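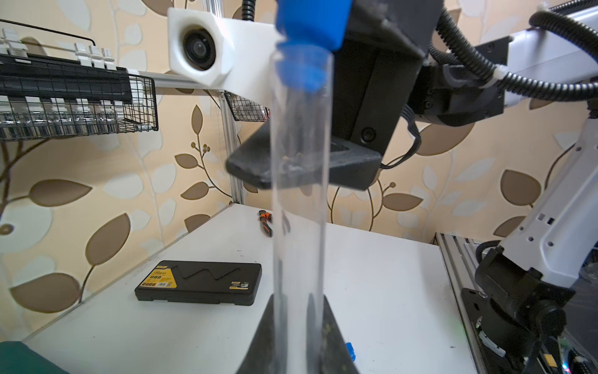
Fig. 1. Clear tube gripped near the base, blue plug in the top, the other arm over it.

Buying Automation for Small Labs
Handout 4: The Flila two-arm bench cell

OK, so last session got away from us (my fault, I spent far too long on conveyors) and we never reached the Flila. I promised to write it up so you could come to the lab with opinions. Please bring them! Asif Niazi will be running the lab with me, and he likes this machine a good deal more than I do, so you'll hear both sides.

Quick reminder of where we are in the course. You're playing the buyer. You have a small lab that handles a lot of tubes, a manager who has seen a nice video, and a quote from Cestmont, the reseller, on your desk. Your job is to work out what the quote leaves out.

What you get

The Flila comes as a kit: two arms on a shared front rail, a gripper on each, a camera at each wrist, a fixed camera for the whole table, and the software. The table and the frame are on you. I missed that line the first time I read the quote, and so did two people in last year's class, so go find it now and put a circle around it.

You can buy the kit or rent it for $500 a month. Renting includes phone support. Buying includes support for the first 30 days and after that you're on a contract, which is a separate page at the back that people tend not to print.

Why two arms

Try putting a stopper in a tube with one hand. You can do it if the tube is in a rack, but then you've bought a rack, and the rack has to fit your tube, and next spring somebody changes the tube. With two arms, one grips the tube and the other one deals with the stopper. That's the whole sales pitch, and I think it's a fair one.

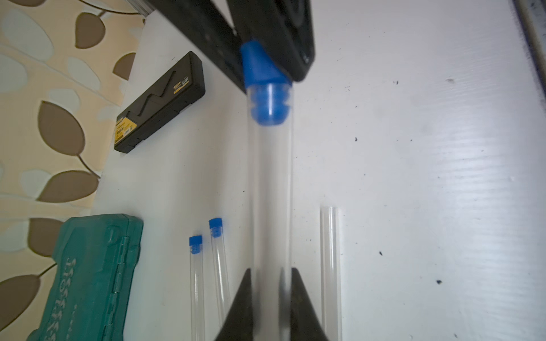
Fig. 2. The stopper up close, with the opposite gripper against its top. Note the ridges inside the mouth of the tube.

Ridged stoppers make good demo parts for us, and I'd ask for them in any demo you're offered. A smooth peg in a loose hole tells you very little. With ridges the fit matters, and so does the angle the stopper goes in at, and if the gripping arm lets the tube lean a little you want to know what the machine does next. Does it notice? Does it keep pushing? Ask to see a bad one. A rep who will only run the good one is telling you something too.

Also ask about clear parts. Clear tubes are a pain for cameras - reflections along the walls, edges that come and go with the lighting - and plenty of systems that do beautifully with colored blocks get lost here. Don't accept "our vision handles that" as an answer. Put your own tubes on the table, under your own lights, and have them move the lamp halfway through.

Loose parts and clutter

Here's where my opinion and Asif's start to split. I say a demo with everything lined up in a tray is a demo of the tray. I want tubes lying down, caps scattered near them, and a few hand tools left where a tired person would leave them.

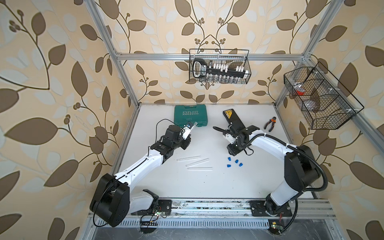

Asif's view is that no sensible lab would run it that way, and that you should spend your money on fixtures and keep the table clear. He has a point. Fixtures are cheap and they don't need software updates. But look at your own bench on a busy afternoon before you decide which of us to believe.

The middle ground, which Nkechi Okeke suggested when she sat in on this class, is to test both ways and write down the difference. If the cell does fine with a tidy table and falls apart with a messy one, you now know what the tidying is worth to you. She runs purchasing over at Pirkow and has sat through more of these demos than I'd wish on anyone, so I pay attention.

Things that belong on your cost sheet

The frame and the table, as I said.
Spare finger pads. Ask how long they last with your parts, and whether you can change them yourself.
Cables. They move every time the arm moves, so ask what a replacement costs and who fits it.
Somewhere to hang things. Baskets on the frame keep small parts off the table, and they need to stay out of the way of the elbows.
Cleaning. Grit finds its way onto rails, and you should know who wipes it off and how often.
The hours of whoever ends up looking after it (this is the big one, and it's nearly always left out!).

Switching jobs

A lab machine that does one thing all day is easy to justify on paper. Most small labs don't work like that. You cap tubes in the morning, and after lunch you're doing something that needs a different grip altogether. So get the rep to change jobs in front of you, start to finish, with the clock running. I don't mind if it's slow. I mind if they go out to the van for a laptop.

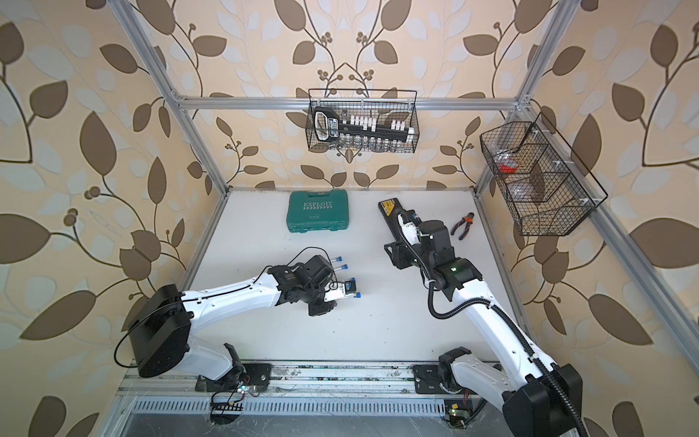 Fig. 3. Blue-capped pieces at the left gripper; the right one has hold of a black tool with a yellow end.

Watch the elbows as well as the grippers. Two arms sharing one small table have to stay out of each other's space, and the cautious way to do that is for one to wait while the other works. That's safe, and it's also half the speed you thought you were paying for. Ask how much of the time both arms are moving. If they don't know, time it yourself.

For the lab

Read the Cestmont quote, including the back page. Draft a one-page test plan: which parts you'd bring, how you'd lay them out, what counts as a failure, and how many tries before you stop. Bring your own small parts if you have any, the more annoying the better. We start at 2, and I'll have the cost sheet template printed for everyone.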